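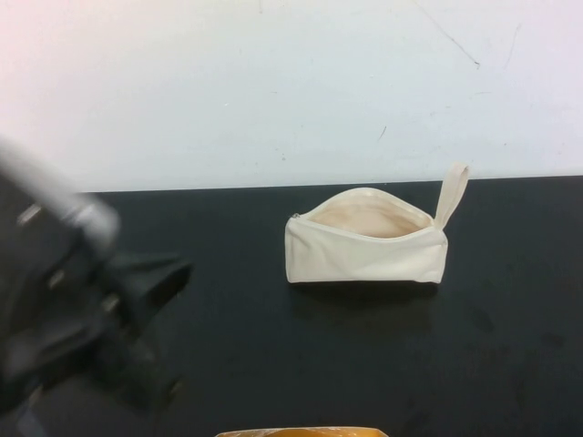
Right, a thread about speed limits for robot arms working near people, as I've spent most of May rewriting ours and I have opinions now. Our old rule said "run at a sensible speed", and everybody had their own idea of sensible. If the arm is going fast enough to turn into a smear while the thing it's meant to pick up is a canvas pouch sitting still with its zip open, I want that speed written down somewhere, with a name next to it.

So, the new sheet. It's 2 sides of A4. The old one was eleven and lived in a drawer. Carys Gough told me she'd used it to level a monitor.

First rule: the arm has a slow mode and a work mode, and it always wakes up in slow. You don't get to save your favourite setting from yesterday. I had more grumbling over this than anything else on the sheet, mostly from people who then admitted they'd been caught out by it on somebody else's shift.

Slow mode is 85 millimetres a second. Yes it's dull to watch. You can have a biscuit. Every new path gets run right through in slow with one person on the stop button, and "new" includes "I only moved one point a tiny bit". Especially that one!!

Work mode needs the marked line on the floor clear, and the line is 600 mm out from the furthest place the gripper can get to. Furthest it CAN get to, please, and I'll keep saying it. Myfanwy Bowen measured ours from the furthest place it usually goes and we had to lift all the tape and start again (sorry Myf, you did ask me to put it in the thread).

Please don't copy my numbers by the way. They came out of our own risk assessment for our own arm with our own gripper on the end. Change the gripper and you do the sums again. A pointy one at a gentle speed can still hurt more than a big soft one going quicker.

Soft goods get their own paragraph and I'm quite proud of it. Fabric things with loops and straps and open tops can catch. A rigid box either gets picked up or it doesn't, but a strap can hook on a finger and come along for the ride – so after any grip on fabric there's a short lift and a pause before the arm is allowed to travel. Cycle time goes up a bit. Narendra Dhillon has made his peace with it.

Reaching in. The old rule was "don't". The new one says stop the arm, see the light change, say "reaching" out loud, then reach. Saying it out loud feels daft for the first morning and after that you miss it when you're on your own. I said it to the dishwasher last night.

3 failed grabs in a row and the arm parks itself and waits for a human. Before this it would just keep having a go, and people would lean in to nudge the item between goes. That's the bit that scared me, if I'm truthful, far more than the speed.

We tried the sheet at Latham first, then Yorath. Yorath wanted a line about who can switch to work mode when the lead is at lunch, which I'd completely forgotten. It's in now. Two named people, written on the board, and if neither is about you stay in slow.

Someone's asked if this replaces the proper standards. No no no. Read those, or get someone in who has. My sheet is for the person stood at the table at ten to four who needs to know which button.

Still arguing about: beepers. Reijo Rantala wants a beep before every move, I think we'd all stop hearing it by lunchtime. Would love to know what other places do, replies are open. Dwynwen Mostyn has already sent me a very long message in favour of beeping so that side is well covered, thanks Dwynwen x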